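Storage in the Study Room: Report on the Desk Drawer Task

The aim of our project was to find out how small items end up in the wrong place in a shared study room, and whether a simple sorting rule would help. We worked from July onwards and kept notes on 132 items. The shelves, the countertop and the floor by the desk were dealt with first. The desk drawer was left until the end — it took longer than we had planned.
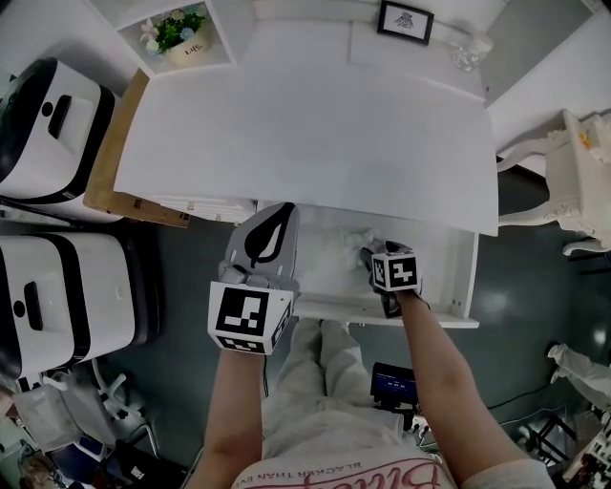
Ramesh Gautam
Second-year student, Sandhu group

The desk is white, with a broad top and a drawer under the front edge. A crumpled white cloth or tissue lies in the open drawer. Soft items like this were hard to sort under our first rule, which only had headings for paper, pens and cables. We added a fourth heading, "cloth and tissue", and went back over the earlier notes.

The cardboard box lying flat on the floor by the desk came under "packaging". Under the rule, packaging goes out the same day.

We allowed 40 minutes for each session and held 6 sessions. Two of these overran, both because of disagreements over headings. Next time I would agree the headings before starting, and write them on a card kept in the drawer.

The plant and the glass jar were left out of the notes, as they have fixed places.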